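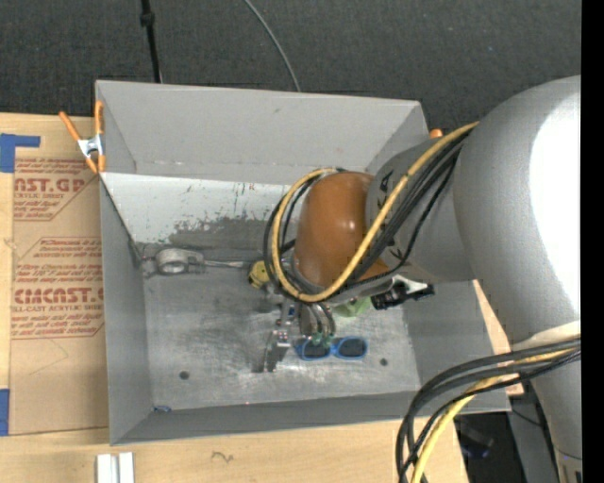

1/ How the bin cell gets looked after, 08/08/2018 edition. I was asked for a "quick writeup" by people who think it runs itself. Long thread, mostly about clamps and cables.

2/ Background for anyone new: one arm, one gray bin, a pile of stuff nobody sorted for it. Sunglasses with blue frames, spring clamps, metal parts, whatever. It picks, it drops, it picks again. I keep it from hurting itself.

3/ The brochure from Vanau said "set up once, run for years." I have set it up once every couple of weeks since March. So either I'm slow or the brochure is a brochure.

4/ The bin first, as that's where the trouble starts. It's held with orange-handled spring clamps. Yes, spring clamps. Delia Toledo drew a proper bracket in March. The bracket is still a drawing.

5/ I don't hate the clamps. They go on in seconds and come off in seconds. What I don't trust is the word "fixed" in the setup sheet. A bin on a wooden tabletop held by springs is not fixed, it's persuaded.

6/ So: before every session, push on the far rim with your palm. Then the near rim. If it gives at all, reseat the clamps and redo the corner check. Don't push once and nod.

7/ Corner check = jog the tool to the taught point over each of the 4 corners, slow, and look at it from the side. We write the gap on the sheet. If you wrote the same value for every corner, you didn't look.

8/ I was told Lucero (the planning software) would find the bin by itself and we could drop the corner check. It does find the bin. It found it in the wrong place one morning and was extremely confident.

9/ Look at the sloped wall inside. Scratched and chipped paint, and a dark worn patch along the bottom of it. People ask if that's a fault. Ask me first whether it's bigger than last month. I don't know. We only started keeping track of it recently.

10/ How we keep track: strip of blue tape along the edge of the patch, take a picture, pull the tape off. Same light each time. It's crude and I believe it more than I believe the contact log.

11/ About the contact log. It claims to record every touch over a set force. Maximiliano Carrasco leaned a broom handle on the wrist and got no entry. Then it logged 69 contacts overnight with the arm parked.

12/ Vanau's answer was "thermal drift." Could be! I'd like to see a thermometer next to that sentence.

13/ Bin floor. Bare metal, lots of smudges and fine scratches. Wipe it with a dry cloth at the end of the day. I tried the solvent wipes from the kit and got cloudier smudges, so I stopped.

14/ The holes in the floor stay open. Someone taped over them once and the tape came up and wandered around the bin as if it were an object. The arm spent a good part of an hour trying to pick it.

15/ Same goes for scraps. Anything small that isn't on the object list comes out before you start, near corners included. Run a finger along the corners. Eyes miss blue on gray more than you'd think.

16/ Cables. This is the part I'd keep if I had to delete the rest of the thread.

17/ There's a thick yellow one and a bundle of black ones that come down the arm and loop around the orange joint cover. The loop is big. It looks sloppy and every visitor wants to tidy it.

18/ Please don't tidy it. The loop is slack for the wrist. Ingvar Thorlacius pulled it in with zip ties, it looked great, and the first full turn of the wrist popped a connector. We lost the afternoon.

19/ On the other hand, "leave it loose" isn't a maintenance plan either. A loop that hangs low can catch on something tall in the bin, and it also gets between you and what you're trying to see.

20/ What we do: drive the wrist to both ends of its range by hand, at low speed, bin empty. Watch the loop the whole way. It should neither go tight nor touch the rim. Then once more with the arm down at floor height.

21/ Check the thin black strands separately. They sag under the bundle and they're the first to rub. Feel for flat spots on the jacket with bare fingers. Power off, obviously. I have to write "obviously" because of a thing last month.

22/ Never tie thin strands to the yellow one. They bend differently. Damián Daza says it's fine in cars. This isn't a car.

23/ Gripper. Metal fingers with small bolts on one side, curved tubes with teal-green fittings on the other. More to go wrong, and Randolitz charges for it accordingly.

24/ Finger bolts: paint a line across the head and onto the finger. Lines match, bolt hasn't moved. I was given a torque schedule with "check every 2,000 cycles" on it. The cycle counter resets when you restart the controller, so good luck with that.

25/ I check the paint lines every morning. It takes less time than arguing about the counter.

26/ Green fittings: hold each one between two fingers and try to turn it. It shouldn't. Look at the end for grit or a nick. If you're not sure whether it's a nick, swap it and look at the old one at the bench.

27/ Sunglasses are my favorite test object for all this and the sales demo never used them. Shiny curved lenses, thin frame, not much to get hold of. If the approach is a few millimeters off, sunglasses will tell you. A foam block won't.

28/ The Arkia people demoed with foam blocks. I asked to swap in sunglasses. There was a meeting they had to get to.

29/ After any change to the gripper I do 18 picks on the mixed pile, at reduced speed, hand near the stop. A change means anything. A new bolt counts. "I only loosened it and put it back" counts twice.

30/ Write down misses by object. "Success rate fine" is a useless note. "Missed the ring-shaped metal part, slid off the flange" is something I can work with.

31/ Speaking of the ring part: it's got a thin rod lying against it half the time and the planner likes to treat them as one thing. I've been promised a fix in the next Lucero release. I was promised it in the last one too.

32/ Tabletop. Keep it clear on the clamp side. There's a sheet of acrylic in its brown paper lying right up against the bin, and it's for side guards that Delia wants to cut.

33/ Am I sold on the guards? No. They'll stop things falling off the table, and they'll give me reflections in every camera view. I've asked for one panel first, on the far side only, and a week with it before we cut any more.

34/ Until then the rule is that the sheet doesn't touch the bin when you do the corner check. Slide it away, check, slide it back if you must. A sheet pushing on the bin is one more thing pushing on the bin.

35/ Somebody will reply that this should all be automated. Maximiliano Vergara has a script that does the corner check and prints PASS. I moved the bin by the width of my thumb. It printed PASS.

36/ He's fixing it and I'll try it again. If it catches the thumb test ten mornings in a row I'll stop doing it by hand, and I'll say so on here.

37/ Order for the morning, to paste on the wall: rims, clamps, corners, scraps, paint lines, fittings, wrist range with bin empty, then load the pile. Loading first and checking after doesn't count, Ingvar.

38/ Still open: the bracket, the wear patch, the contact log. If you run a similar cell and your force log makes sense, tell me which firmware you're on. Screenshots please, I've had enough adjectives from Vanau.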